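Tischplatte ölen oder wachsen?

kamrul_w
Hallo zusammen, ich habe von meiner Tante einen alten Esstisch übernommen, Familienlegende: gebaut 1828. Nun sitze ich seit Tagen davor und kann mich nicht entscheiden – Öl oder Wachs? Bei uns essen jeden Abend fünf Leute daran, es wird also gekleckert. Farblich hätte ich gern ein schlichtes, gleichmäßiges Dunkelbraun, so in der Richtung: 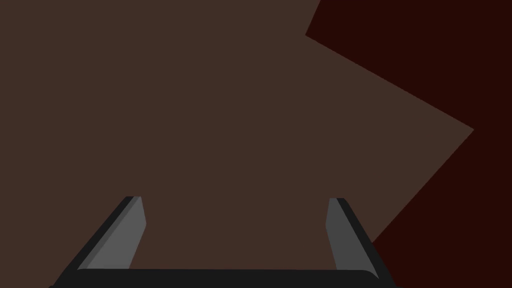 Antwort 1 – Drododar
Schöner Ton, Kamrul! Ich würde ölen, ganz dünn, und über Nacht in Ruhe lassen. Wachs sieht herrlich aus, aber bei mir gab jedes Glas einen Ring, und irgendwann mag man keinen Besuch mehr einladen.

Antwort 2 – Mahfuz S.
Da muss ich freundlich widersprechen. Unser Küchentisch ist seit Jahren gewachst, und die Ringe poliere ich mit einem Wolllappen weg (dauert eine Tasse Tee lang). Öl dunkelt dir altes Holz womöglich stärker nach, als dir lieb ist.

Antwort 3 – kamrul_w
Danke euch beiden! Dann probiere ich erst mal beides an der Unterseite. Schleift ihr vorher mit 120er oder feiner?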